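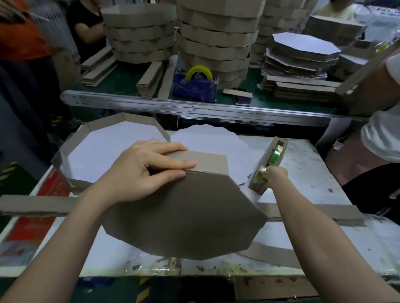

Hand assembly of an octagonal carton: strip joined to the lid with a handheld tape dispenser.

Review: Isadura hand-tracking toolkit, applied to recorded packaging work
Reviewed by Mahlet Kumsa, Torammont Institute, Applied Automation Section
27 February 2021

Isadura is a software toolkit that turns first-person video of manual work into hand paths and labeled work steps, which can then be used to train robot arms. The developer sells it for bench assembly. Our section tested it on carton making because the material bends, the parts look much alike, and both hands are needed nearly all the time.

Material and method

The test set consisted of 486 clips of octagonal carton assembly. Of these, 361 were used for training and the rest were held back. Each clip was labeled twice by hand, first by our own staff and then by Carleen Sutcliffe of Brametti, who has long experience in carton work and settled the cases in which the two sets of labels differed. The toolkit was run with its default settings on one workstation. For comparison we used the Tichý tracker, which the section has had in service for several years.

Results

Hand tracking is the strong point of the product. With the forearms bare and both hands over a white worktable, Isadura kept left and right apart even when the wrists came close together. Scuffs and tape residue on the table surface did not disturb it. The Tichý tracker lost the left hand more often, mainly when the palm was spread flat against a lid and held still.

The labeling of steps is less even. The toolkit marked the start of taping reliably, as the dispenser is a large object and the hand closes on it in a distinct way. It had trouble with the end of the step. In 172 clips the label "tape" ran on into the next movement, and these had to be corrected by hand before training could go ahead. Clear tape on brown cardboard gives the software little to work with, and a green tint in the tape helped less than we had hoped.

Part recognition was the weakest area. Rims in tall stacks were often read as a single object. Long cardboard strips on the bench were confused with strips in use, and co-workers handling strips at the side of the table produced false steps until we limited the work zone in the settings. The manual covers this setting in one short paragraph. It deserves a chapter.

Use in robot training

A two-arm test cell was trained on the corrected output and made 1019 attempts at placing a strip along a lid edge. Placement was acceptable on flat lids. On lids held at a tilt, the arm carrying the strip tended to arrive before the supporting arm had settled. We attribute this to the toolkit, which records hand position well and pressing force not at all. A user who needs force data will have to obtain it elsewhere.

Installation and support

Installation took one afternoon. Export to common formats worked without error. Two written questions to the support desk were answered clearly; a third, on the step labels, is still open. The next release is announced for March and is said to include a revised step model.

Assessment

Recommended for sections that need dependable hand paths from bench video and have staff time for correcting labels. Not recommended at present as the only source of training data for taping or other contact work. The section will renew its license for one year and repeat the labeling test on the new release with the same held-back clips.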